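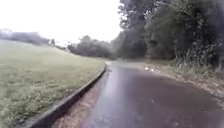
I have been walking the loop at Pastmont most mornings since the clocks changed. It starts at the gate by the bowls club, goes along the bottom of the big lawn and bends into the trees. At my pace it takes a bit over half an hour, and I go whatever the weather is doing. April has been mostly rain so far.

The path was resurfaced last year and it is a big improvement. The old one was loose stone and it held the water in every dip, so by the end of winter you were walking on the grass and making that worse as well. The tarmac is dark and even, and I can do it in ordinary shoes. Mavis Calloway, who I sometimes meet near the gate, preferred the stone and still says so. Her dog doesn't seem to mind either way.

My only complaint is the kerb on the lawn side. It stops people driving onto the grass, so I see why they wanted it, but everything that falls from the trees ends up against it. Leaves, twigs, grit, all in a strip along the edge. When two of you are walking side by side, one is always in it. I wrote to the parks office in the winter and got a reply from a Mr Dunleavy, quite a polite one, saying the edges are swept twice a year and that the whole route is 3,339 metres, counting the part by the allotments. I hadn't known it was that long. I had put it down in my notebook as two miles, so I wasn't far off.

I keep to the middle on wet mornings. Leaves on a smooth path are slippery, and I went over on some at Castellanos two years ago and had a sore wrist for most of the summer. I don't want to repeat it.

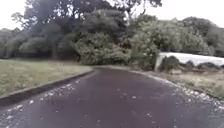 Once you are round the bend the trees take over and it gets a good deal darker. I like that stretch best. There is usually a wren going somewhere low down, and if it's raining lightly you can walk quite a way before you feel any of it. The drips carry on long after the rain has finished, though, so I leave my hood up until I'm out the other side.

As for what to wear, I've gone back to my old Kirkia jacket. The newer one was lighter but it soaked through at the shoulders, and I got tired of drying it over the bath. The Kirkia is heavy and the zip sticks. It keeps the rain out, and the pockets are big enough for gloves and a flask. I wear thin wool socks and carry a spare pair in the car.

Ingrid asked whether the loop would do for her mother, who is using a stick at the moment. I think it would, if they turn back at the bend and don't try the slope down to the allotments. I can't remember a bench on the first part, so she would need to be happy standing for a rest. The car park opens at eight and there is more room in it before nine.

I'm hoping to try the longer walk out to Hosenov next month, if Vasanthi is free to drive.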